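March 2018

Woke up at stupid o'clock again and lay there listening to the rain and thinking about bread. This is what my life is now. I used to lie awake worrying about work, or whether I'd said something daft at somebody's leaving do, and now it's whether the dough in the fridge has gone over.

It had, a bit. I poked it and my finger left a hole that stayed exactly where it was, and you want it to spring back slowly, so says every single person on the internet. Baked it anyway. It came out flat and rather sour, and with enough butter on it I ate three slices standing up in my dressing gown. So not a complete loss!

I've been at this since February, when Elie Tannous gave me a jam jar of his starter at the bus stop in Standwood (wrapped in a tea towel, like it was a baby owl). He's had it going for years and calls it Ateş, after the man who gave it to him. I haven't named my half. I feel I'd have to be nicer to it if it had a name. For the first fortnight it did nothing at all, just sat on the shelf smelling of nail varnish, and I was all set to confess I'd killed it. Then I moved it next to the boiler and it went mad overnight and climbed out of the jar. I found it all down the side of the cupboard in the morning, set like cement. Took me ages with a butter knife and I still keep finding bits.

Anyway, walked down to the shops late morning once the rain had eased off. The wholefood place has stopped doing the rye I like and only has a very coarse one now, which the girl said was "more honest". I don't know what that means in a flour. I bought it, obviously, because I can't walk out of there without buying something, plus a bag of the strong white and some sunflower seeds I don't need. Carried the lot home in a rucksack with one dodgy strap and had to keep stopping to swap shoulders. Bumped into the woman from number 36, who wanted to talk about the bins, and I stood there nodding with what felt like a small child made of flour hanging off me.

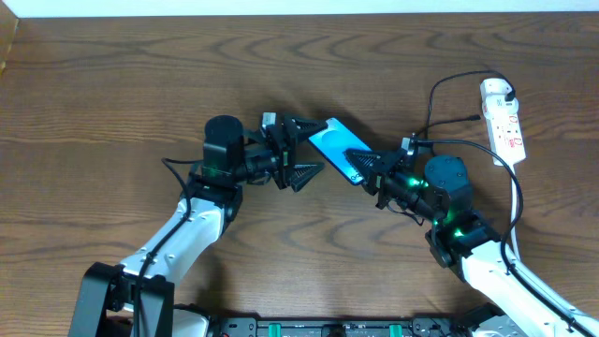 Got the new dough mixed straight after lunch, half the coarse rye and half white, and it drank the water like you wouldn't believe. I added another splash, then another, then far too much, and ended up with something closer to wallpaper paste. Scraped it into the bowl and put a plate on top and decided not to look at it for a while. I'm bad at the not looking. Folding it is my favourite part, when it's behaving, that moment when it stops being a mess and starts to feel like something alive and a bit stubborn. Today it never got there. It just slumped off my hands and sulked.

Rami Boutros rang while I was up to my wrists in it so I had him on speaker, shouting at the phone on the windowsill. He's decided to drive to Provon in the van with his mum to see her sister, and they're going to share the driving, which I would pay good money to watch. She's convinced he brakes too late. He's convinced she never brakes. He asked what I was up to and when I said bread he did that long sigh and said "again?" – cheeky, considering he went home with a whole loaf last time and never brought back the tin.

I do wonder a bit what I'm getting out of it. My grandmother made bread every week in the flat in Bovora and I don't remember her ever weighing a thing. She had a chipped blue cup and her hands, and it came out the same every time, and I was far too busy being nine to ask her how. I'd give a lot to stand in that kitchen for one afternoon now and just watch. I remember the noise better than anything, the slap of it going down on the board, and her humming something with no tune. Mum says it was rock hard by the next day and they all complained. I don't remember that at all.

Had soup for tea with the last of the flat loaf toasted, and it was miles better toasted. Most things are. Then watched two episodes of the Danish thing and fell asleep in the second, so I'll have to go back and find out who was in the boat.

Checked the dough before coming up. It has risen, only a little, but there were bubbles round the edge – proper ones. I've tipped it into the tin, since it won't hold any sort of shape on its own, and put it in the fridge with a shower cap over it. Must get up early enough this time. Also must ring Elie about seeds, do you soak them or not, and pay the water bill, and get more butter.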